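Share (16) | 3 comments

Feathers on the Floor: my notes for the club evening

Slow down at the start! I always rush it. Say hi, thank Ainhoa Cordero for the slides and the tea, then straight in.

1. Why I still buy feathers
Tell the Tomitent hall story (58 shuttles gone in one August, and yes, I paid for most of them). Plastic lasts longer, sure, but I love how a feather one slows down at the end of a clear. Pass the two tubes along the rows.

2. Steaming
Ask who does it. Aled Humphreys swears by a kettle and ten minutes with the tube open at the end; I leave mine in the bathroom overnight because I'm lazy. Both fine. Don't get dragged into the Siklow argument again.

3. Checking one before you serve
Slide up. Start at the cork and go past the black band, then out along the quills to the tips, where the edges get ragged. Get them to try it with their own – run a thumb round the skirt, feel for a cracked quill, give it a spin.
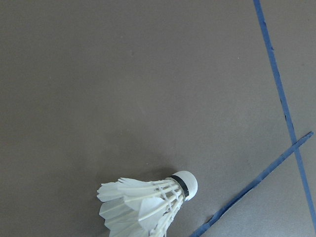 4. Picking up between rallies
Racket scoop demo, if my knee allows. Cork first into the tube, please, people!! Then questions, then courts until 9:30.

We use cookies to improve your visit. Accept | Settings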